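Taller de cocina: trucos para montar un brazo robótico en casa sin quedarse sin vajilla

Vuddale, sección de cacharreo doméstico

Un brazo robótico en la cocina ocupa lo mismo que un cuñado en Navidad y ayuda más o menos igual, al menos las primeras semanas. Después mejora. Estos consejos salen de nuestro propio montaje, bautizado Naststead por motivos que ya nadie en casa quiere discutir, y de bastantes tardes de domingo con el destornillador en la boca.

Empiece por el plástico

La loza se deja para cuando el brazo tenga modales. Un cuenco de plástico cae, rebota, rueda bajo el mueble y vuelve al servicio con un poco de pelusa. Conviene que sea de un color que no se parezca a la mesa: sobre un tablero claro, el lila va muy bien, y el blanco sobre blanco es pedir que la pinza muerda el aire toda la tarde.

Los cuencos muy brillantes tienen su manía. La luz del techo deja puntos blancos en el fondo y la cámara de la muñeca los toma por cosas importantes. Antes de tocar una línea del programa, pruebe a mover la lámpara. Nosotros reescribimos media detección y luego movimos la lámpara, en ese orden.
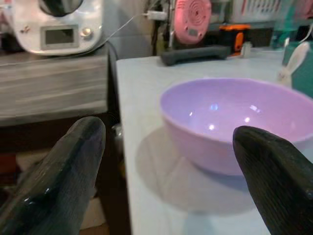 Abra la pinza más de lo que le parezca prudente. El error clásico es acercarse con los dedos casi cerrados, por ahorrar recorrido, y empujar el objeto hasta la otra punta de la mesa con la delicadeza de un quitanieves. Dedos abiertos, bajada lenta, y solo entonces cerrar. Si el objeto tiene borde, un dedo por dentro y otro por fuera; si lo coge por la base, compruebe antes que la pared no se abomba demasiado, que entonces resbala hacia arriba como el jabón.

Apriete lo justo

Nuestro controlador, un Karimi de segunda mano, regula la fuerza de cierre en una escala de 0 a 200. No hay en toda la cocina nada que necesite el 200, salvo quizá la tapa de los pepinillos. Para plástico fino empezamos en 8 y subimos de uno en uno. Con 9 el cuenco ya no se escurría. El manual recomendaba bastante más, pero el manual lo escribió alguien que no tenía que reponer los cuencos.

Un truco barato: una goma elástica ancha en cada dedo, de las que traen los manojos de espárragos. Agarra mejor que muchas fundas de pago y, cuando se pasa, hay más en la verdulería.

Los cables

Deje siempre una curva generosa entre la pinza y el brazo. Un cable tirante aguanta la demostración y se rinde al día siguiente, cuando ya ha invitado usted a la familia. Mueva cada articulación a mano, con todo apagado, de un extremo al otro, y mire por dónde pasa el cable en el peor momento. Ahí es donde se enganchará. Las bridas, flojas: tiene que poder deslizar el cable con dos dedos.

Los cables de los electrodomésticos son otro asunto. Llévelos por detrás, pegados a la pared si puede ser. Un brazo distraído engancha un cordón blanco con una puntería que jamás muestra con los cuencos.

La mesa, o el arte de apartar trastos

Todos decimos que vamos a despejar la mesa y todos acabamos empujándolo todo hacia el fondo. Vale, es un sistema. Pero marque con cinta de carrocero hasta dónde llega el brazo estirado y no deje nada que le importe por dentro de la raya. Las botellas llenas, fuera. Las vacías son peores, porque caen con mirarlas.

Entre los objetos de prueba, mezcle alguno de metal pequeño con los de plástico. El acero refleja todo lo que tiene encima, brazo incluido, y pone en su sitio a cualquier programa que llevara una buena tarde.

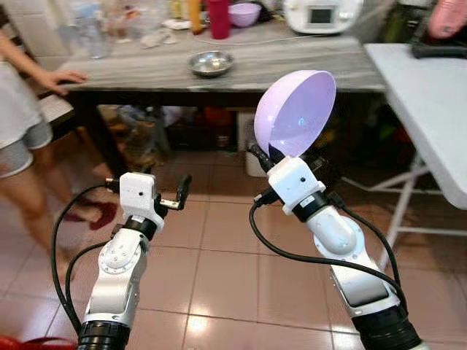

Cuenco lila sujeto por la base con el brazo derecho; el izquierdo, con la pinza libre.

Con 2 brazos, los problemas no se duplican, se multiplican. Haga trabajar primero a uno y deje el otro quieto en una postura cómoda, lejos del centro. Cuando los dos se porten bien por separado, júntelos a velocidad de procesión.

Y el botón de parada, a mano de una persona que esté despierta. El nuestro es un modelo Bastard, nombre que le hace plena justicia: corta la corriente de golpe y el brazo suelta lo que lleve encima. Por eso, otra vez, plástico.

Limpieza

Los dedos se limpian con un paño apenas húmedo y una gota de lavavajillas, siempre desenchufados. Nada de alcohol sobre goma, que la deja tiesa. Si han tocado harina, pincel seco primero. Las articulaciones ni se mojan ni se engrasan con aceite de oliva, por muy virgen extra que sea.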